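Motby Bench Covering, Brown: Equipment Review

Reviewed for the Skutosau Equipment Service by Hala Berrada, 12/07/2024

The Motby covering is a heavy sheet material sold on the roll and intended to protect work tables in teaching rooms, repair shops and shared studios. The Service obtained two rolls in April and placed them on tables at the Drundodthorpe and Requena sites. The findings set out here concern fitting, daily wear and cost of replacement.

Fitting was straightforward. The roll should be left flat overnight before cutting, as the instructions advise, and two people are needed for the longer tables. At Requena the sheet was laid by one member of staff working alone and had to be lifted and set again. The adhesive strips supplied with the roll held well along the long sides but were weak at the corners, where staff at both sites added their own tape.
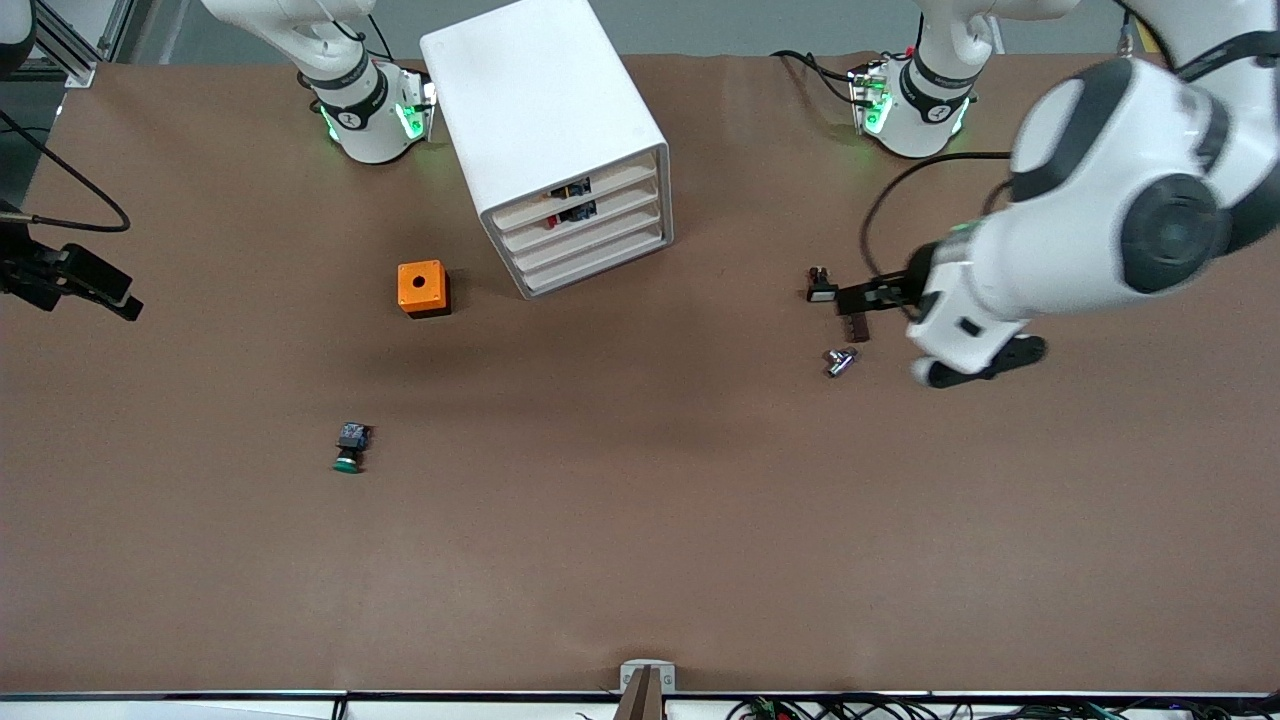

Wear was assessed over 17 weeks. Pencil and dry dust came away with a soft brush. Ink did not, and the makers do not claim that it will. Users liked the plain brown colour, against which white parts and black cable are easy to pick out, and several asked that the patterned version not be ordered again. Glare under ceiling lights was slight. Small cuts from knives did not spread, although one deep cut at Drundodthorpe reached the table beneath and the section was replaced.

Houda El Fassi, who oversees purchasing at Requena, reports that a roll covers 4 tables of standard length with little waste. The price is nearly 20 per cent above that of the covering used before. Delivery to Drundodthorpe was slow and the first invoice contained an error, which the supplier corrected on request.

The Service finds the product suitable for general bench use and unsuitable for rooms where paint or solvents are handled. Sites wishing to order should state the width of their tables, as the narrow roll is not returnable once opened. Requests for spare adhesive strips should be made separately.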